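OK a thread about living with a plain white tabletop, because I've been asked about it twice since April and I keep typing the same answer into my phone at 6 a.m.

Short version: I love it. Longer version: I love it and I think about crumbs more than any adult should.

We used to have a dark brown table from a shop in Miltness. Scratched all over, very forgiving, you could lose a whole set of keys on it. Then I saw the white one in the Calville sale and stood there doing math. 600 dollars, and I'd already spent the lamp money on dinner at Srithong (no regrets, the noodles were huge).

Anyway, what I wanted was to see things when I put them down. Dark stuff on white is so easy on my eyes!! Even at an angle, even with one black thing sitting on another dark thing, you get a clean edge all the way around where it meets the table. 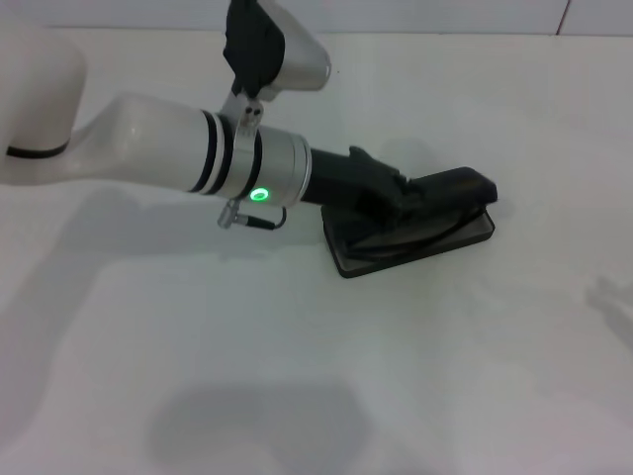 Dark plate, black thing on top, white tabletop doing its job

I leave the dark plate crooked, by the way. I had a phase of lining everything up with the table edge and it made the room feel like a dentist's. Tilt one thing and you can breathe again.

Cleaning, since that's what everyone wants to know: damp cloth, drop of dish soap, then a dry cloth straight after. If you skip the dry cloth you get streaks, and on white you WILL see them when the sun comes in low at about breakfast time.

Coffee rings come off if you catch them the same morning. Turmeric is another story. I don't eat anything yellow at that table anymore and I've made my peace with it.

Do not use the scratchy side of the sponge. I did it once on the underside as a test and it left a dull patch. Glad I looked under there first.

Now the part I got wrong. I figured white table, so let's go pale with everything else too. I picked a gray-white from Grindus called Flour, which looked warm on the card. On a big surface it's cooler, and by late afternoon it all kind of melts together.
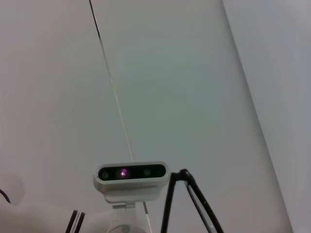 So much pale. And one thin dark wire, which of course is where my eye goes

See what I mean about the wire? In the old room I'd never have noticed it. Put a dark line against all that gray-white and it may as well be a highway on a map.

I've gone back and forth on wires. White cord covers look tidy for a week and then they go a bit yellow next to the paint. I'd sooner have a plain dark wire and own it — but I change my mind on this most evenings.

Someone asked if I'd do the table again. Yes, tomorrow. The paint, maybe one shade warmer. I have three sample pots in the hall and I'm scared to open them.

Also this thread is at 1,663 views?? For a table?? Hi, everyone. If you've got a trick for turmeric, please reply, my lentil soup has been banished to the couch.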